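Event Planning 2, Handout 6: Watching a Game at Home as a Hosted Event
Course leader: Marjan Karimi
Revised July 17, 2020

Read this before the session on guest numbers. The case is the Drudeck yard party, held each season for home games of the Kirkberg football team. It began with two households and a television carried out to the porch. The last one had 63 guests.

1. Start from kickoff

Write the kickoff time at the top of the page and work backward. Doors open an hour before. The grill is lit before the doors open. Hot food is ready at kickoff and again at halftime, and nothing that needs a plate and a knife goes out while the ball is in play.

Food for a morning game is different from food for a night game. Eggs, rolls and coffee go first. Keep packaged snacks and candy back until the second half, when people stop going to the table for full plates.
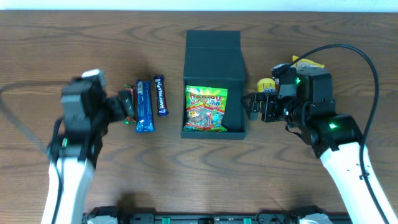
Azadeh Hosseinzadeh disagreed with this in the April session and said snacks should be out from the start, as families with small children often leave at halftime. Her plan for the Duston party puts one bowl out early and holds the rest. Either plan is acceptable in your assignment if you state which one you used.

2. Invitations and replies

Send one link per household. Ask for the number of adults, the number of children, and whether they plan to stay for the whole game. Close replies four days ahead. In the Drudeck case, late replies were accepted up to the morning of the game and the rolls ran out in the second quarter.

3. Budget

The Drudeck hosts set a limit of 2,000 dollars for the season and spent 2,086. The overrun was ice and a second propane tank. Screen rental was paid separately by the guests.

Prizes for the score pool come out of the pool, never out of the food money. Keep them small and have them packed before guests arrive.

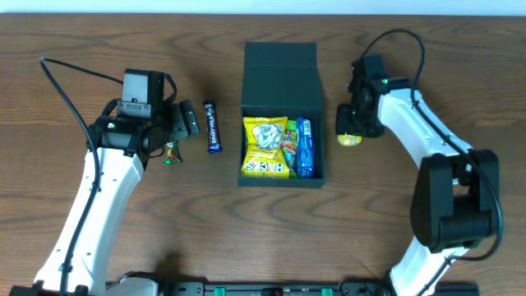
4. Seating and the screen

Place the screen with its back to the sun. Low chairs go in front, standing room behind, and the path to the grill runs along one side. Check the picture at the same hour on the day before.

Assignment: write a one-page schedule for a noon kickoff with 30 guests. Hand it to Elaheh Rahimi before the next session.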